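# Chapter 10: When Rivers Run Warm

Pick up a stone from a cold mountain stream and turn it over. Chances are good that something will scuttle away from the light - a mayfly nymph, maybe, or a caddisfly larva dragging its little house of sand grains. These small animals are some of the best record keepers we have, and in this chapter you'll learn to read what they say about a changing river.

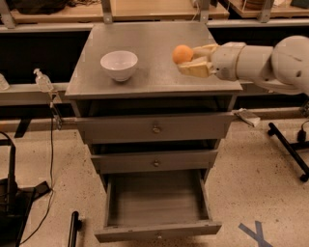 We'll start with the Fernberg, a river 200 kilometers long that begins in snowfields and ends in a wide, muddy estuary at Clillgate. Snowmelt used to feed it well into summer. Now the melt peaks in February in some years, and by late summer the lower river is shallow, slow and warm. Warm water holds less oxygen than cold water, and that one simple fact explains a surprising amount of what follows!

Trout feel it early. They crowd into the deep pools below Pitier Falls, where springs keep the water cool, and they stop feeding when even those pools heat up. Stoneflies disappear from the lower reaches. Algae spread over the gravel, and the snails that graze on it do very well indeed (not every species loses when a river warms, and we'll come back to the winners in Section 10.3).

Much of our evidence comes from a survey led by the ecologist Gaëtan Pons, whose team sampled the river from its source to the sea. They collected 3432 insects at the upper sites and only 521 at the lower ones, using the same nets and the same amount of time at each. You'll work with their numbers yourself in the exercises, and I hope you'll enjoy arguing over them as much as my own students do.

Before reading on, look back at the oxygen curve in Chapter 9. Then find the Picard Dam on the river map inside the back cover. Water released from the bottom of its reservoir is cold all year, and the insects living just downstream are our first puzzle.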